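Weekend baker wanted at Wotthorpe

We're a small bread shop looking for one more pair of hands, 2 mornings a week, starting in June. You'll shape loaves, run the oven and chat with the regulars — they love to talk rye! Experience is great, but we're happy to teach someone who's keen.

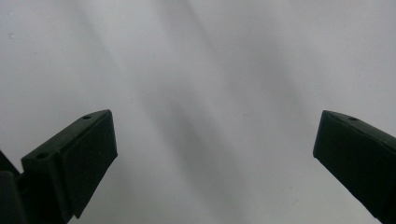
Shifts start at 4 a.m., and yes, you get used to it. Pay is $200 per shift, plus all the bread you can carry home. Send a few lines about yourself and your favorite loaf to Uzma Awan, or drop a note at the counter before noon.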